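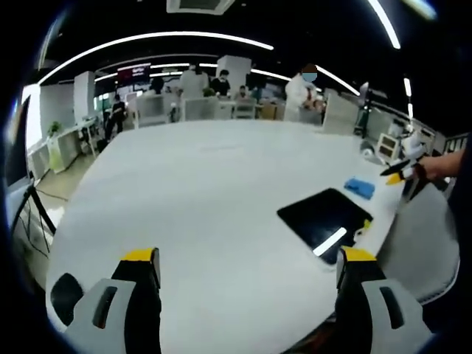 Clerport office, 6 Jan 2023

Desks and tables, quick one before everybody gets stuck in again. Big white table is shared, so please clear it when you're done. Cloths folded and left on top are fine, cups not. Wipe it down with the blue ones only, the rough green pads scratched the old table in November and Carkska charged us for it.

New cloths on order, 20 in a pack, should be here by the 12th. Masks in the cupboard by the door, help yourselfs. Anything left out after 10 goes in the lost box.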